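**Coltine reissue: remaster or leave it alone?**

**cerkby_bootleg**

Coltine's first album is coming back on vinyl in June, 900 copies, through Trellby. It has been remastered by Theophilus Abugri from the original tapes. I paid for mine this morning. Has anyone heard the preview track? To my ears the drums are a lot further forward than on the CD.

**flatwound**

Heard it twice. I don't like it. The old mix was murky but the murk suited the songs. On "Onyeka" you used to have to lean in to catch the second vocal, and now it sits right beside the lead.

**marg_in_the_balcony**

You can't tell much from a stream. Wait for the record.

I saw them at the Cerkby Theatre on the first tour, up to 15 people in the room counting the bar staff, and the drums were that loud. If Abugri has brought them up, he's closer to what the band sounded like.

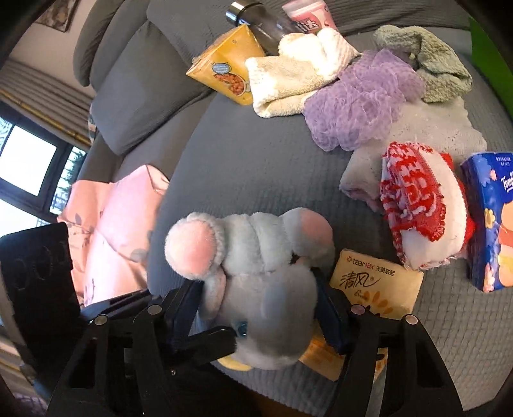
They played "Onyeka" as the second encore, with the bass player singing the high part. It went on for a good bit longer than the album version, and I'd love to know if a tape of it exists.

**flatwound**

A live show and a record are different jobs. If I want the live sound I'll buy a live album. Is the original mix included anywhere in the package?

**cerkby_bootleg**

No. The listing says 4 sides, with the album on the first three and 5 demos on the last. No download of the old mix. I agree that's a miss.

**hollowbody_dan**

Small correction: it's a remaster, so the mix is the same. If the vocal seems louder, it's EQ and compression.

**flatwound**

The label's own page says "remixed and remastered" further down. Scroll past the track list.

**hollowbody_dan**

Fair enough, I missed that. In that case I'm with you, they should have put the old one in as well. I'll keep my CD and skip this.

**marg_in_the_balcony**

I've ordered it for the demos. I'll post when it turns up and say how the pressing is. The last Trellby record I bought had a warp on side two and they were slow to answer my email, but they did replace it.

**cerkby_bootleg**

Did you have to pay return postage?

**marg_in_the_balcony**

No, they told me to keep the bad copy.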